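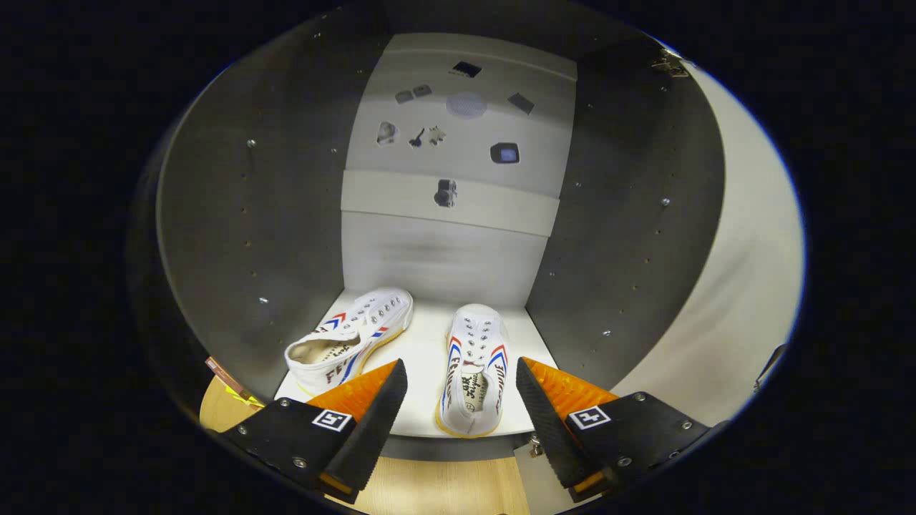 Noémi Virág 的看法是,这套系统里最不该先调的是策略网络,应当先把时间戳对齐,再谈别的。她讲这句话时,我们一行人刚走进 Messka 在 Dranham 的实验室,外套还没挂好。后来一整天听下来,大部分内容都可以归到这句话下面。

参观日期是 2023年5月10日。Messka 每年春天开放一次,上午分组看工位,下午集中讲软件,最后留一段提问。我报的是软件组,看机械结构的那一组走另一条路线,所以夹爪本身的设计在这里写得很少。以下按参观顺序整理,笔记不全的地方我会注明。

## 采集工位

第一站是手持夹爪的采集工位。任务是从柜格里取鞋:白色帆布鞋放在白色隔板上,操作的人握着夹爪从外面伸进去,夹住一只,取出,放到旁边的台面,再取另一只。取完以后还要反过来做一遍,把鞋放回去。放回去的数据单独存,目前还没有用来训练。

选鞋这个任务,讲解人给了几个和软件有关的理由。鞋是软的,夹的位置不同,变形也不同,靠一个固定的抓取姿态很难覆盖。一双鞋两只靠得近,中间只有一条窄缝,夹爪的一侧手指要从缝里下去,位置误差的余量很小。还有颜色,白鞋配白隔板,边缘对比弱,深度相机在这种地方给出的点云常常缺一块,他们早期依赖深度的版本就是在这里做不下去的,后来改成只用手腕视角的彩色画面。

两只鞋的朝向也不固定。一只可以斜着放,另一只鞋尖朝里、鞋跟朝外。采集规程规定每一段开始前都要重新摆,摆法由程序随机给出,屏幕上显示一个示意图,人照着摆。摆得不准没有关系,规程只要求和上一段不同。

柜格后面的板上贴着好些小物件,有深色的方片、圆片、星形的东西。问到是否会干扰训练,得到的回答是,这些小物件在视觉里程计那里是有用的。柜格内壁是灰色的,板是白色的,纹理太少,夹爪一伸进去画面里就只剩大片平面,特征点数量往下掉,轨迹会飘。背板上有了这些小东西,特征就够用了。代价是策略可能记住它们的位置,所以训练时要对背景做随机遮挡,评测时也要有一组换过布置的。

## 从画面到轨迹

手持夹爪没有关节编码器,末端的位置和姿态都要从画面里算。流程分四步:

1. 先绕着柜子慢走一圈,录一段建图用的视频。
2. 用这段视频建一张稀疏地图,存下来。
3. 每一段示范都在这张地图里重定位,得到相机的六自由度轨迹。
4. 用手指上的方形标记算开合宽度,和轨迹合并。

第三步最容易出问题。镜头用的是视角很宽的那种,好处是夹爪伸进柜格以后,边上还能看到柜子外面的东西,重定位不至于完全依赖柜格内部。坏处是畸变大,标定稍有偏差,靠近边缘的特征点就会系统性地偏。他们的做法是给每一台手持设备单独标定,标定文件带校验值,写进每段数据的头部。如果处理的时候校验值对不上,这一段直接拒收,不会自动套用别的标定文件。

这一条是吃过亏以后加的。四月他们换过一次镜头,没有重新标定,处理脚本默默用了旧文件,整批轨迹在柜格深处偏了一截,人看回放看不太出来,训练出来的策略每次都夹在鞋口外面一点。查了好几天才查到标定上。

第四步相对简单。两侧爪板上各有一块黑白方形标记,检测到两块标记,算出间距,再减去一个常数,就是手指间的开度。橙色的指垫带纹路,夹住东西时会变形,所以算出来的是爪板的开度,和真正的接触间隙不完全一样。软件里把两者分开命名,前者叫指令宽度,后者不估计,留给策略自己从画面里学。

有人问标记被鞋挡住怎么办。答复是只挡住一块时,用另一块加上左右对称的假设推算;两块都挡住时线性插值,但插值超过一个阈值长度,这一段要打上标签,进入人工复核。阈值具体是多少我没有记下来。

尺度是另外一个问题。单目建图没有绝对尺度,他们靠惯性测量单元和一块已知边长的标定板来定。标定板放在柜子旁边,建图那一圈必须拍到它。有同组的人追问,为什么不直接用爪上的标记定尺度。回答是标记离镜头太近,又小,角点误差一放大,尺度就不稳,用来算开度足够,用来定整张地图的尺度不够。

## Wunance

处理完的数据进 Wunance,这是 Messka 自己写的数据管理和回放工具,也是我这次最想看的部分。

界面分三块:左边是画面,右边是轨迹的三维视图,下面是时间轴。时间轴上叠了好几条曲线,有末端速度、夹爪开度、重定位的置信度、特征点数量。拖动时间轴,三块一起动。功能没有特别的地方,好用在于曲线是可以拿来写条件的。比如可以写一条规则:开度正在变小,同时末端速度高于某个值。满足规则的片段会自动标出来,通常对应的是操作的人手还没停稳就开始夹。

取鞋任务目前收进训练集的有 380 段,其中 193 段先取左边那只,187 段先取右边那只。这个比例是有意控制的。早先让操作的人自己决定顺序,结果绝大多数人都从同一侧开始,策略学到的就是不看画面,一律往那一侧伸。现在先取哪只也由程序指定,和摆法一起显示在屏幕上。

有意思的是两边的数量没有凑成一样。现场有人提出来,Gyula Oláh 回答说,采集时是对半分配的,差额来自复核时剔掉的片段,他们不为了数字好看去补采。要补就两边一起补一批新的,而且要换人来采。

剔除的原因在 Wunance 里有固定的几类,每一段被剔掉都必须选一类:

- 重定位中断,恢复以后位置跳变
- 标记长时间不可见
- 操作的人中途改主意,先伸向一只又换另一只
- 夹住以后滑脱,又重新夹
- 人的手或者袖口进了柜格

第四类的处理他们内部有过争论。滑脱再夹,对策略来说是有用的恢复行为,剔掉可惜。可是滑脱前那一小段动作是错的,留下来等于教它犯错。现在的折中是把这一段切开,滑脱以前的部分丢掉,从重新张开夹爪那一刻起保留,作为独立的一段,起始状态标为恢复。这种片段不算在前面的总数里。

Wunance 里还有一个我觉得值得抄的小功能,就是每一段数据都能看到它参加过哪些训练,对应的模型在评测里表现怎样。反过来,评测失败的一次,也可以按画面相似度找回训练集里最接近的几段。演示时随手点开一次失败记录,系统列出几段近邻,其中有两段开度曲线明显和别的不同,夹得特别早。当场把它们加进了复核队列。

工具不好的地方他们也讲了。三维视图在数据量大时卡得厉害,换了一次渲染后端还是卡。规则语言没有单位检查,有人把米写成毫米,一条规则标中了全部数据。权限管理等于没有,谁都能删。最后这一项列在下半年的计划里。

## 时间戳

Noémi Virág 上午那句话,在这一节里有了完整的解释。

手持设备上,画面和惯性数据是同一个时钟,问题不大。问题在真正的机械臂上。腕部相机有曝光和传输的延迟,机械臂的关节状态有自己的延迟,夹爪的状态走另一条总线,又是一种延迟。推理本身要花时间,动作发下去到真的执行还要花时间。采集时这些延迟几乎都不存在,人看到什么手就在什么位置。如果部署时不补偿,策略看到的画面和它以为的末端位置就对不上。

她把补偿分成观测和动作两侧来讲。

观测一侧,以最慢的那一路为准,也就是相机。拿到一帧画面以后,用它的真实采集时刻去关节状态的缓冲里插值,取同一时刻的末端位姿和夹爪开度,拼成一次观测。这样观测整体是旧的,但内部一致。

动作一侧,策略一次输出一串未来的动作,每个动作带一个目标时刻。推理结束时,前面几个动作的目标时刻已经过去,直接丢掉,从第一个还来得及执行的开始发。发的时候还要按执行延迟提前。机械臂和夹爪的执行延迟不同,提前量也分开设。

测延迟的方法很朴素。相机的延迟,是在屏幕上显示一个不断变化的时间码,拍下来,解码以后和收到画面的系统时间相减,再扣掉屏幕自身的延迟。机械臂的延迟,是发一条正弦轨迹,把指令和实测位置做互相关,找错开多少时最吻合。夹爪同样处理。这些测试都写成了脚本,每次换固件以后要跑,跑出来的结果存进配置,配置里没有当前固件版本的记录,部署程序就不启动。

她放了一组对照回放。同一个模型,补偿关掉,末端在柜格口来回摆动,越靠近鞋摆得越明显;补偿打开,动作连贯地进去。模型文件没有任何改动。我旁边的人问能不能靠训练时加延迟扰动来解决,她说试过,能减轻摆动,代价是动作变得迟缓,而且补偿本来就能做到的事情,没有必要让网络去学。

## 底层控制

控制部分由 Gyula Oláh 讲,用的是一台装在柜子对面的机械臂,末端夹爪和手持的那种是同样的指型。

控制分成两层。上层是策略,输出低频的末端位姿和开度。下层是每秒 1,000 次的阻抗控制循环,负责把低频目标插成平滑轨迹,并在接触时保持一定的柔顺。两层之间是一个很小的共享内存区,上层只写,下层只读。上层的程序崩溃,下层会沿着已有的轨迹减速,停在原地保持。

柔顺在这个任务里很要紧。夹爪伸进柜格,手指很可能碰到隔板或者侧壁。如果刚度设得高,碰一下就触发保护停机;刚度设得低,鞋拿起来以后末端会往下沉,放的时候高度不准。他们的做法是各个方向给不同的刚度,伸入的方向软,上下方向硬,绕竖直轴的转动也放软一些,好让手指顺着鞋帮的形状自己转过去一点。

刚度目前是人工给的一组固定值,不由策略输出。问到将来是否会改,Gyula Oláh 的答复是手持采集根本没有力的数据,没有可以拿来学的东西。在手持设备上加力传感器的方案讨论过,重量和线缆都会增加,采集的人容易累,动作会变形,所以先放着。

他还花时间讲了插值。策略每次输出一串新动作,和上一串之间总会有一点不一致,如果直接切换,速度会跳。他们没有对两串动作做加权平均,理由是在分岔的地方平均会得到一个两边都不对的结果,比如一串要夹左边的鞋,一串要夹右边的鞋,平均以后手指正对着中间的缝。现在的处理是在下层用一个受加速度限制的跟踪器,上层换目标时,下层以允许的最大加速度追过去。加速度上限是调出来的,太小跟不上,太大听得见关节的声音。

安全边界写在下层。柜格用几个平面近似表示,末端指令在进入下层以前先投影到允许的区域以内。投影发生时会记一条日志,里面有投影的距离。这个距离后来成了一个很好用的指标:一个模型如果经常需要投影,即使任务做成了,也说明它对柜格边界的感知不可靠。

## 规划层 Delić

下午第一场讲规划。Delić 是这一层的项目名,名字来历没有介绍。

端到端的策略只负责取一只鞋这样的短动作。先取哪一只、取完放在哪里、失败以后重试还是换一只,都归 Delić 管。它的内部是一棵行为树,节点分成三种:调用策略、调用传统运动规划、检查条件。

从待机位置到柜格口,走传统规划,有碰撞检查,路径每次都差不多,便于预测。到了柜格口,把控制权交给策略。鞋夹住并退到柜格外以后,再交还给传统规划去放。交接的位置最初是一个固定点,后来改成一个小区域,在里面随机取一个点,和采集时人手起始位置的分布对上,成功率有明显改善。具体数字幻灯片上有,翻得太快,我没有抄全,就不写了。

条件检查里最难做的是判断有没有夹住。开度是一个线索,夹爪闭合到一定程度停住了,说明中间有东西。可是帆布鞋的鞋帮很薄,如果只夹到一层布,开度和空夹差得很少。他们后来训练了一个小的分类器,看腕部画面,输入是抬起前后的两帧,判断鞋是否随着夹爪一起移动。分类器的训练数据直接从 Wunance 里取,靠开度曲线自动打标签,人工只看有分歧的那一部分。

放下鞋以前还有一次检查,看鞋在夹爪里的朝向。如果鞋尖朝下,直接放会倒,需要先在台面上方转一下。这一步现在用的是关键点检测,鞋尖和鞋跟各一个点。讲的人认为关键点迟早要换掉,理由是换一种物品就得重新标注,和整套系统减少标注的方向相反。

Delić 的日志做得很细。每一次节点切换都记下时刻、原因和当时的画面索引,回到 Wunance 里能直接跳到那一帧。演示时他们故意挑了一次不成功的运行:第一只鞋没有夹住,分类器却判断夹住了,于是机械臂空着手走到台面上方,做了一遍放下的动作。顺着日志往回查,抬起前后两帧的间隔太短,鞋跟被带起来一点又落回去,第二帧恰好取在带起来的时候。修法是把第二帧推迟,改成退到柜格外再取。

## 现场运行

现场看了几次完整的取鞋。先说我看到的。

第一次,两只都取出来了,第二只夹的位置偏鞋口,放到台面时鞋身歪了一下,站住了。第二次,手指从缝里下去时碰到另一只鞋,把它往里推了一点,策略停顿片刻,调整以后照样夹起。第三次,鞋由参观者来摆,有人把两只紧紧贴在一起,中间没有缝。机械臂伸进去,在两只鞋上方停住,来回小幅移动,直到超时退出。Delić 选择换一只重试,结果相同,最后报告需要人工介入。

第三次的结果他们并不意外。训练集里每一段都有缝,规程的随机摆法里也没有贴紧的情况。解决的途径有两条:补采贴紧的摆法,或者在规划层加一个拨开的动作。Noémi Virág 倾向于前者,Gyula Oláh 倾向于后者,两个人当着我们的面讨论了一会儿。倾向补采的一方认为,拨开的动作本来也要示范,既然要采,不如放在同一个策略里;倾向加动作的一方认为,拨开单独做一个策略,将来别的任务也能调用,而且失败时容易定位。没有讨论出结论。

## 评测办法

评测这一块讲得比较短,但对我们组最有参考价值。

他们不允许训练模型的人自己摆评测的场景。初始摆法事先生成,存成图片,评测时把当前画面和存下的图片半透明叠在一起,人照着摆到重合为止。每一个模型都用同一组摆法,这样两个模型之间的差别可以逐条对比,不至于把摆法的运气算进去。

模型的名字在评测时隐藏,几个模型交替运行,操作的人不知道当前跑的是哪一个。评分也不只记成功和失败,分成接近、接触、夹住、取出、放稳几个阶段,记录走到哪一步。阶段分数掉在哪里,多少能提示问题在哪一层:卡在接近,先查定位和延迟;卡在夹住,先看数据里的夹取时机;取出时掉,先看刚度和加速度上限。

光照另成一组。柜格有顶有侧壁,里面比外面暗,相机自动曝光会在伸入的过程中变化。他们试过锁定曝光,里面太黑,鞋和隔板更分不清。现在的做法是不锁,数据增强里加亮度变化,评测里专门留一组关掉侧面灯的。关灯这组的表现目前是最差的,幻灯片上标成了红色。

## 提问记录

以下只记和软件有关的,顺序打乱过。

**建好的地图能用多久?** 柜子不动、周围大的东西不动,就能一直用。每天开工先录一小段验证,重定位误差超标就重建。最常见的破坏因素是旁边的椅子和外套,所以现在工位周围画了线,线内不放东西。

**为什么末端动作用相对量?** 手持设备在地图里的坐标和机械臂基座没有固定关系,如果用绝对坐标,每换一个地方都要重新标定两者的关系。用相对于当前末端的位姿,这个问题就不存在。柜子挪动一点也不影响。

**仿真用得多吗?** 用来测下层控制和行为树的逻辑,比如断线、超时、夹爪不响应。策略不在仿真里训练。鞋带和鞋帮的变形做得不像,花的时间不如多采几段。

**换一双别的鞋行不行?** 试过同类的低帮鞋,可以。高帮的不行,手指从上面下去时会先碰到鞋口。深色的鞋接近阶段没有问题,鞋口在深色里看不清,夹的位置会散。

**Wunance 会不会公开?** 目前没有计划。数据格式的说明可以给来参观的单位,写信去要。

**一个新人多久能学会采集?** 半天可以上手,头一批数据不进训练集。主要是改掉两个习惯,一个是手腕转得太快,画面模糊;一个是夹住以后立刻往外抽,没有先抬一下。

**策略跑在哪里?** 柜子旁边的一台工作站,和机械臂控制器用网线直连。试过放在机房,网络抖动让延迟补偿没有办法用一个固定值,就搬回来了。

## 回来以后准备做的

我们组的情况和 Messka 差别不小,机械臂型号不同,任务也以箱内取件为主,下面几条是我觉得可以直接搬的:

- 延迟测试脚本,换固件必跑,结果和版本号绑定。我们现在的延迟值是去年手工量的,写死在代码里。
- 标定文件校验,不一致就拒收。
- 剔除数据必须选原因。我们现在是直接删,删了什么事后查不到。
- 评测时的叠图摆放和模型隐藏。
- 安全投影的距离作为日常指标。

分段保留恢复片段这一条,要先看我们的数据里有多少可用的,暂时不列。行为树那一层我们已有类似的东西,只差日志到画面的跳转,估计是接口上的活。

Delić 的幻灯片主办方答应会后发来,收到后我放到组里的共享目录,文件名前面加 Dranham。机械组那条路线的笔记由另外去的同事整理,夹爪指垫的材料和纹路在那一份里。

去的人注意,实验室门口的停车位只够访客登记过的车,登记要提前一天。午饭在楼下,素食需要在报名表里勾选,现场改不了。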